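Home Articles Topics Random article Help

Clivetum (software)

Clivetum is a planning and control package for mobile robots that have to move through doorways, corridors and furnished rooms. It was started by Ryszard Witkowska at the company Trindov and is now maintained by a small group at Bresow. The package is used mainly in simulation, where it serves for testing door passage before the same code is loaded on a real base.

Overview

The software is divided into 4 modules: perception, map, planner and controller. The perception module receives color and depth images and looks for the parts of a door, which are the panel, the handle and the two sides of the opening. From these it estimates the angle of the door and the free width between the panel and the opposite side of the frame. The map module keeps this information together with the hinge position, so that a door is stored as a moving object and the wall as a fixed one.

The planner works on a grid with cells of 50 millimeters. Older versions treated every open door as a wall, and in narrow rooms this often gave no path at all. Since version 3 the planner can also ask the controller to push the door further before the robot enters.

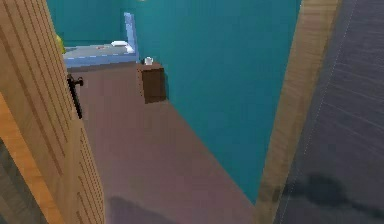
The width estimate is the most sensitive value in the whole chain. A small error in the door angle makes a large error at the outer edge of the panel, where the robot passes closest. For this reason the controller repeats the measurement 8 times per second during the approach and reduces the speed when two results do not agree. Handles need separate attention, because they stand out from the panel and are easily lost in a coarse depth image. Clivetum adds a safety margin at handle height, and the user can change it in the settings file.

Simulated rooms

The test rooms are distributed in a separate package named Caruso, prepared by Ashton Henare. They have simple furniture and plain wall colors. Henare wrote in the release notes that plain surfaces are useful for finding planner errors, but they make the perception task too easy and the results should not be compared with those from real apartments.

Limitations

Sliding doors are not supported. Glass panels are detected only when the frame is visible on all sides. The planner also assumes that a door does not move by itself, so doors with a closing spring must be marked by hand in the map.

Related articles
Door state estimation
Grid-based path planning
Caruso (room package)
Depth image filtering
Trindov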